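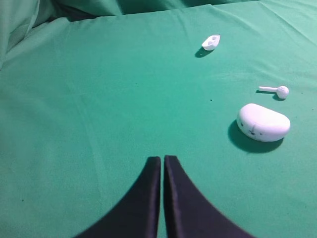 So the fringe is back, if you believe the salons. Fultetti has sent 17 stylists on a course for what it calls the "soft curtain", and would like 41 pounds for ten minutes with the scissors. I had one of these in school. My mum did it over the sink. 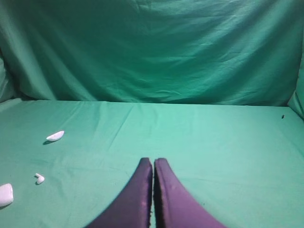

The claim this time is that it suits every face. Bouchra Slaoui, who runs the Fultetti branch by the station, told me so twice — then admitted she had grown hers out by September. Pellatico, meanwhile, is selling a spray to keep it off your forehead, and says 553 customers loved it. Loved it compared with what? A hair grip?

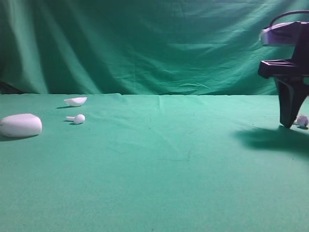

White objects on green cloth

I asked for the survey and got a discount code. If you really want a fringe, pin some hair forward for a week and see how you get on with it in the rain. Cutting takes a minute, growing it back took me most of a year.
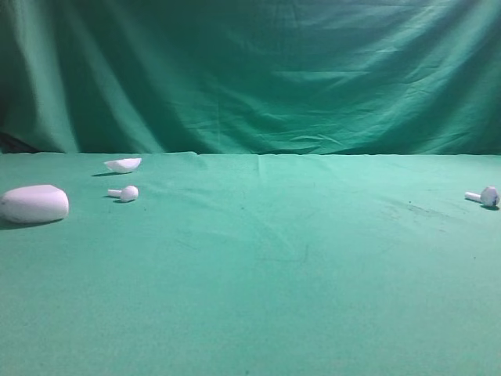 Words: Merike Kazlauskienė

Next month: the shaggy bob, which I'm told is "effortless". We'll see.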